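Teaching a Grasp Checker to Spot Bad Cloth Picks
Posted 2023-06-09 by Farah Nair

Cloth is my favorite thing to put in front of a robot. A mug sits there and waits for you, but a piece of fleece has a new shape every time you touch it, and most of what you would like to know about it is folded up inside. In this tutorial we'll build a small checker that looks at one wrist camera picture after the lift and decides whether the pick is worth continuing. It's a fun weekend build, and the results surprised me!

What you need

An arm with a two-finger gripper and a camera mounted at the wrist. A few cloths with an edge binding in a contrasting color. A laptop that can train a small image classifier. I used the Rastley training scripts our group shares, but any basic image classification code will do.

Step 1: Collect the lifts

Drop the cloth on the counter from chest height, let it land however it likes, and have the arm close on it and lift just enough to clear the surface. Save one picture at the top of the lift. Then crumple the cloth and do it again. I ended up with 237 pictures over two days, and I'd encourage you to resist smoothing the cloth between tries. The messy ones teach the most.

Use the counter you'll be working on. I tried a plain white board first (very tidy, very easy), and the checker fell apart as soon as I moved to stone with veins in it.

Step 2: Label by what the hem tells you

Parisa Rezaei came up with this part and I love it. Instead of labeling a pick "good" or "bad" by gut feeling, look for the binding and give each picture one of three labels: edge held, middle held, or can't tell. Edge held means the hem runs right into the fingers. Middle held means the fingers have gathered up the body of the cloth and the hem is hanging somewhere else. Everything you argue over goes into can't tell.

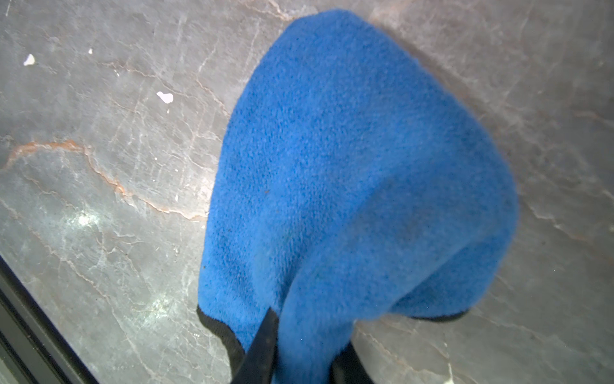

Don't be stingy with that third label. A fold hanging over the front of the fingers can hide the very spot you care about, and if you force a guess there, the checker learns to be confident about things it can't see. When Parisa and I labeled the same set separately, we disagreed on 13 pictures, and all of them went straight into can't tell.

Step 3: Train

Set aside one whole cloth for testing. This matters more than any setting in the script. If pictures of the same cloth land on both sides of the split, your score will look wonderful and mean very little.

Then train with small random changes in brightness and color. Go easy on cropping, though. The fingers come in at the bottom of the picture, and a heavy crop can throw away the contact area along with them. Flipping left to right is fine for our labels.

Step 4: Put it in the loop

Let the checker run right after the lift:

edge held: carry on to the next motion
middle held: lower, release, pick again
can't tell: turn the wrist a little, take another picture, ask again

Cap the retries at five. Ours once spent a whole coffee break politely picking up and putting down the same towel.

What we saw

The wrist turn was the big win. Plenty of can't tell pictures became easy calls from a slightly different angle, and that costs far less time than a fresh pick. The weak spot is dark cloth with dark binding, where the hem melts into the shadows and the gripper. I'm hoping to try a side light in August, and if you get there before me, please write and tell me how it went!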